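Houseplant Swap Moves to the Foslow Room

19/04/2023

The spring houseplant swap will be held in the Foslow Room at the Grukbridge library this year. The main hall is closed while the floor is refinished, and the work is not expected to end until July. Doors open at 10 a.m. and the swap closes at 1 p.m.

The rules are the same as last year. Each household may bring up to 12 plants or rooted cuttings and take home the same number. Every pot needs a label with the name of the plant. If you don't know the name, write "unknown" and note how much light it has been getting. Plants with scale, mealybugs or fungus gnats will be turned away at the door. Check under the leaves and along the stems before you leave home.

Last year's swap drew 246 people, and we ran out of table space by 10:30. The Foslow Room is smaller than the hall, so large floor plants will go in the hallway by the Villska Street entrance. Please bring those before 9:30 so that the hallway is clear when the doors open.

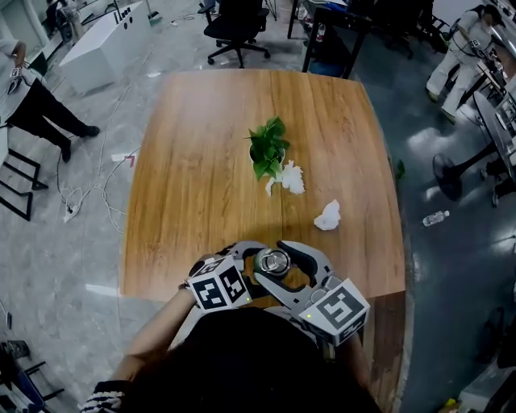
Wipe leaves gently with a tissue. Dust blocks light and hides pests.

Repotting help will be offered again at the back of the room. Bring your own pot, one size up from the old one, with a drainage hole. Potting mix is $2 a bag, cash only. We used too much peat in last year's mix and several people told us it stayed wet for weeks. The new batch has more bark and perlite in it.

The seed drawer next to the checkout desk has been restocked with roughly 1726 packets. Lettuce, peas, radish and spinach can go in the ground now. Tomatoes and peppers should be started indoors if you haven't done so. Take what you will plant this season, and return seed in the fall if you can. Squash seed is not accepted because it crosses too easily.

Parking is free in the Nikzad lot behind the library. The spaces along the loading dock are for unloading only. Please move your car once your plants are inside.

Leftover plants will be set out on the front steps at closing and are free to anyone passing by.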